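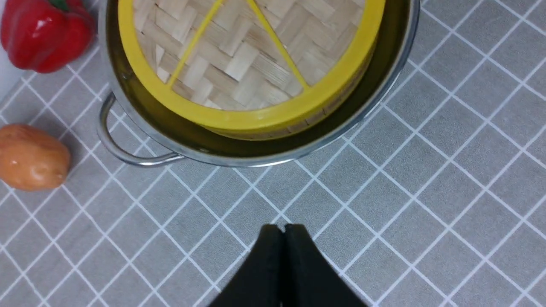
Steam, pressure and altitude: a thread by Mohcine Bennani

Print this | E-mail this

1/ Water boils at 100 degrees at sea level only. Up here the barometer read 900 hPa this morning, which puts the boiling point near 97. Steam leaves the pot at the same temperature as the water under it.

2/ Turning the burner up does not make the steam hotter. It makes more of it, and the pot runs dry sooner. Once there is a steady plume, turn it down.

3/ Most of the heat arrives when steam condenses on the food. A cold dumpling takes up heat very fast at first, then slows as its surface warms.

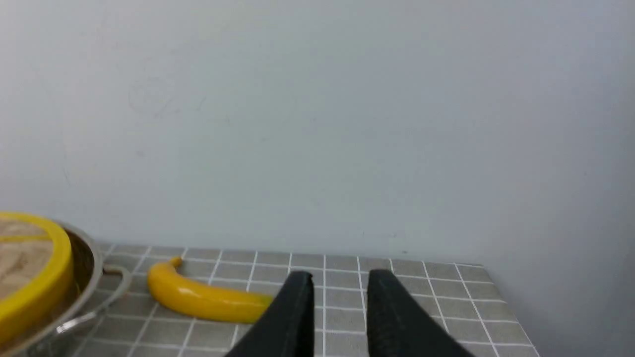 My kitchen, August.

4/ Air matters too. A loose lid lets air mix with the steam, and the mixture condenses at a lower temperature. My probe has shown 85 under a badly fitted lid – well short of boiling.

5/ Woven lids behave differently from metal ones. Some vapour passes through the weave, so less condenses on the underside and drips back. The cost is a higher rate of water loss.

6/ I weigh the water before and after. Last run: 726 g in, 19 minutes at a low simmer. I'll post the loss figures once I've repeated it with the Kubiak burner. 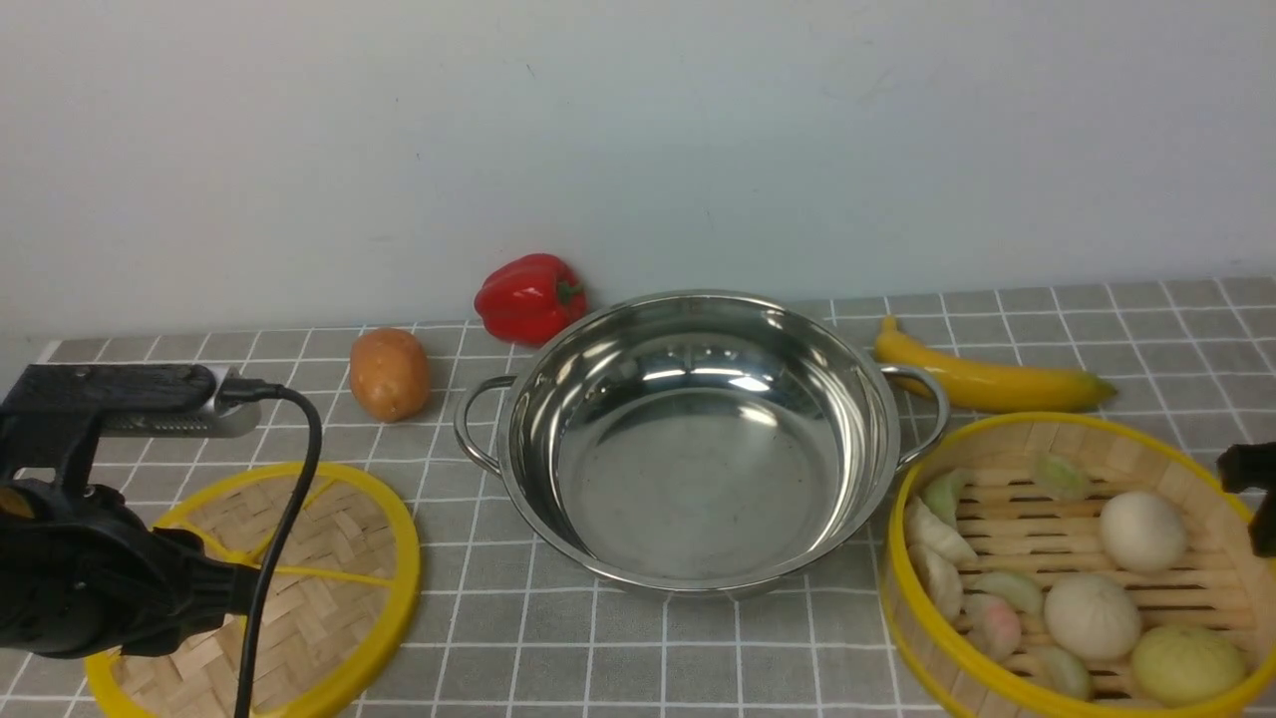
Does salting the water help?
Not enough to measure at kitchen amounts. The salt stays in the pot and the food sees the same steam, near enough.

7/ For those asking, the probe is a Catevix with the thin tip. I check it in ice water first – it reads half a degree high, and I subtract that.

Recent threads
Pretura kettle: scale and boil times
Why the Mellus lid rattles
Reading a barometer in the kitchen
Rice, absorption and pot width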